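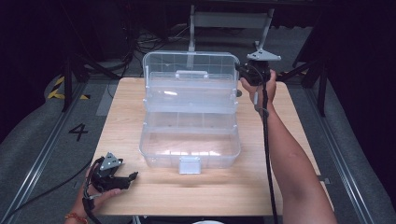 Meine Großmutter hatte für Knöpfe, Garn und Haken einen Kasten mit vielen kleinen Fächern, und wenn sie ihn zumachte, tat sie das mit dem Handballen, ohne hinzusehen, während sie schon vom Mittagessen sprach. Ich musste oft an sie denken in den 2 Tagen, die ich bei Tesora verbracht habe, wo man den Maschinen genau solche Dinge beibringen will: Deckel auf, Deckel zu, Verschluss einrasten lassen.

»Alle fragen nach dem Geschirrspüler«, sagt Roxana Jitaru und lacht, »aber fangen Sie erst einmal mit einer Plastikbox an!« Ein durchsichtiger Sortierkasten ist für eine Kamera eine Zumutung. Der Tisch scheint durch den Boden, die Deckenlampen spiegeln sich darin, und wo die Wand aufhört und die Luft beginnt, das weiß der Rechner oft erst, wenn der Greifer dagegenstößt. Also machen Menschen es vor, mit einem Greifer in jeder Hand, wieder und wieder, und der Roboter lernt (so jedenfalls die Hoffnung) aus ihren Bewegungen.

Im Oktober schaffte das Modell namens Olow von 30 Versuchen 19, und Murali Kandasamy, der die Läufe auswertet, findet das gar nicht schlecht. Die meisten Fehlschläge lagen am Verschluss, dieser kleinen Lasche, die man drücken muss, bis sie nachgibt, aber eben nicht weiter. Handtücher gingen inzwischen ganz ordentlich, erzählt er mir beim Kaffee, Besteck so halbwegs, und in der Werkstatt könne Olow Schrauben nachfüllen, solange niemand die Kästen verrückt.

Bei mir zu Hause wird ständig alles verrückt.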